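Wash day in the back kitchen – a small gallery

Posted in November, by the keeper of this page
Reading time: 4 minutes
Comments (4) · Shares (200)

I said I'd do a laundry page once the evenings drew in, and the evenings have well and truly drawn in, so off we go. One picture for now, with far too many words hanging off it!
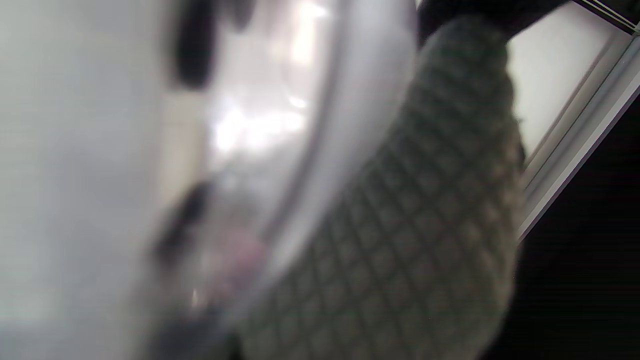

Kopecký wrote in after the last page to say that forty degrees is a waste of money for nearly everything, that thirty does the job on all but towels and tea towels, and that I should stop filling the drawer up to the line. I've been trying it. The shirts are fine. I'm holding out on the bedding for the moment, out of stubbornness more than anything.

Gloved hand, round door, very close up. I've got fond of that pale rim – it looks almost silver where the light lands on it.

The waffle pattern on the knit is my favourite bit. All those little raised squares, and the grey goes greenish in the shadows.

A few notes on the room, as people asked last time. It's the back kitchen, the narrow one behind the proper kitchen, and it's where all the washing gets done now. Before that I was going down the hill to the launderette in Wikach with two bags and a pocket full of change (and coming home with heavier bags than I'd left with, because the dryers there only ever did half a job). I added up my receipts when I finally stopped going and they came to 2,237, which I then sat and looked at for quite a while with a cup of tea. I could have bought a lot of cheese with that.

The soap situation: I use Skirik powder for whites and towels, and a plain liquid for everything else. Powder keeps the towels looking better, I think, although my sister swears there's no difference and that I just like the box. She may be right. I do like the box. No softener on towels, ever – they go slippery and stop drying anything.

Pockets! I check them at the basket and then again at the door. Tissues are the great enemy. One tissue in a dark wash and you're picking white fluff off your trousers until Christmas. If it does happen, let everything dry completely before you start on it, then give it a good shake outside and go over it with the sticky roller. Doing it damp only rubs it in.

Knitted things get their own small load, inside out, cool, slow spin. Gloves and hats go in a mesh bag so they don't vanish into a duvet cover. I dry them flat on an old towel on top of the Kitus rack, turned over once at bedtime, and they keep their shape nicely. I used to peg gloves up by the fingertips and ended up with a pair that would have fitted a heron.

Door seals, then. Once a month I run a cloth right round the rubber, into the fold at the bottom where the grit and hairgrips collect, and then a hot empty wash. I leave the door ajar afterwards so the drum can air. It took me years to start doing this and the smell I'd been blaming on the drain went away in a week.

As for drying in November, I haven't cracked it. Washing goes out at nine in the morning if there's any wind at all and comes back in by three, usually still a bit clammy round the waistbands. Then it's the rack, the window open a finger's width, and a lot of turning things over. Jeans take two days. Towels I've given up on doing more than three at a time.

Next page will be the airing cupboard, once I've cleared the shelf with all the odd pillowcases on it. If you've a good way of folding a fitted sheet, put it in the comments, please – mine still comes out as a sort of parcel.

Views: 1,249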